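Skernley Academy of Beauty (1/8)
The Academy has revised its guidance on the storage and care of makeup brushes. The main points are set out in this thread for students, graduates and members of the public who use our practice rooms.

2/8
Brushes should be stored upright, with the bristles at the top. Brushes left on their sides pick up powder and dust from the table, and the heads may flatten over time.

3/8
Clear acrylic holders are recommended for shared tables. They wipe clean quickly, and any residue at the bottom is easy to see.

4/8
Please do not overfill a holder. Bristles that press against one another lose their shape -- pale heads also take on color from their neighbors. If a holder is crowded, move the larger brushes to a second one.
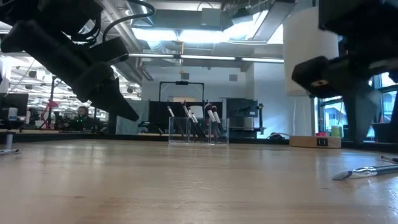 5/8
Brushes used on more than one person must be cleaned between uses. Spray the bristles with 70 percent alcohol, wipe them on a clean towel and allow them to dry fully.

6/8
For a full wash, use lukewarm water and a mild soap. Keep water away from the ferrule, as moisture can loosen the glue. Dry brushes flat, with the heads over the edge of the towel, and return them to the holder only when dry.

7/8
Holders are to be emptied and washed every 2 weeks. This applies to all practice rooms, including those in the Cavanum building.

8/8
The full guidance is available at the front desk in printed form from August. Questions about personal kits may be sent to the Academy office, extension 3131.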